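Projects > Jesier Family Rooms > Reports to the Fund

Progress report, 2023-07-13
Prepared by Zahira Tuhumury for Mireille Zoubi, Dustia Fund

Dear Mireille,

It has been a very good stretch for the sorting table, and I'm happy to finally have something to show for your grant beyond receipts! When I last wrote we were still putting everything that came in on open shelves and hoping for the best. Now each mixed lot gets tipped out on the table first, small things and cloths together, and gets sorted before it goes anywhere near a shelf. To date we have put 178 lots through this way, and 34 families have taken home a bundle.

The foam panels are up behind the table (green and dark blue, they look great) and the pink cloth has made the whole corner more cheerful. Rolled cloths are easier to store and much easier to hand out, so rolling is now the rule for anything towel-sized or smaller. Shallow trays and old gift boxes work well for grouping, and they cost us nothing.

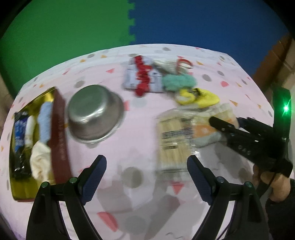

Cloths, a steel bowl and a fluffy teal piece, all on the pink cloth.
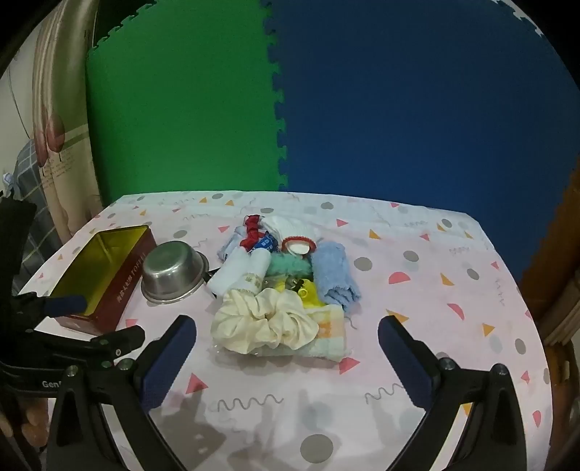
Kitchen items are still the slow part. Bowls and pans arrive mixed in with textiles, and we need a proper place to wash and check them before they go out. The sink in the Virel Street room would do it, but the faucet has to be replaced and I'm waiting on a second quote. I'd like to move $178 from the signage line to cover it, if you're comfortable with that.

Money otherwise: shelving came in under budget, and we bought 10 lidded bins with what was left. They stack five high, which freed up the whole back corner. Transport is on plan.

Still open:
- labels for the bins, in two languages
- a sorting guide for new helpers (draft is written, needs a read)
- a pickup day with the Urban branch, which I'm really looking forward to

The next full report with the accounts will reach you in November. If you want to come by before then and roll some towels with us, please do!

Zahira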